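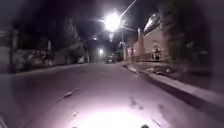 Brakescombe night street walk: checklist with comments
Filled in by Hjørdis Eide
Date: 2020-04-01
Route: Kimum end to the Trusilham turning, on foot, one way
Marks used: OK / WATCH / FIX

I did the January sheet in daylight and was told (fairly!) that half of it was useless for anybody who walks home after dark, so this one is all after dark. Same form, a few more grumbles.

1. Road surface, general
WATCH. Paved all the way and mostly fine in ordinary shoes. I slowed down on the patched bits because I never trust a patch until I've put a foot on it. Stains and dark marks are not a defect on this form, so please don't write them up as potholes. I did that once and got a very patient phone call.

2. Loose stuff on the road
WATCH. Bits and pieces here and there, the kind a broom would fix in one go. Anything you can pick up with one hand, just toss it to the side if it's safe to step out. Anything bigger goes on the back page.

3. Covers and trench repairs
OK, I think. I pressed on the edges with my heel and nothing rocked. I'd still like Semeniuk to look at the one I chalked, as their crew did the last round of repairs and they'll know what's under it.
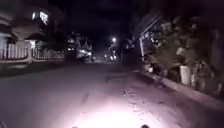 4. Plants and hedges
WATCH. Wherever things grow next to the road, check at head height as well as at your ankles. I use the umbrella test: hold it up, walk the edge, and if it snags, write it down. Mine snagged twice and I've put both spots on the sketch map.

5. Light
FIX. This is the one I care about! Light from people's windows doesn't count, however cheerful it is, because they're allowed to go to bed. There's a stretch of more than 80 paces where I wanted my flashlight the whole way. Last time I put WATCH and nothing came of it, so FIX it is.

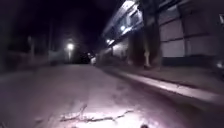
6. Trip hazards underfoot
WATCH. Small things get people at night, much more than the big obvious ones. Take a forked twig lying across the lane, with worn, gritty asphalt all around it: easy enough to see in a strong light, and just the sort of thing I'd catch a toe on without one. Twigs go under this item and not under item 4, even if you're sure which hedge to blame.

7. Curb and sidewalk
OK. I did the whole curb at a slow shuffle and didn't find a loose stone. A strip of pale paint on the corners would be nice, and I've asked for it 3 times now.

8. Before you hand the sheet in
Flashlight back in the drawer, spare batteries too. Sketch map stapled behind, name on both pages. Next walker, please start from the Trusilham end so we get it from the other direction, and wear something bright.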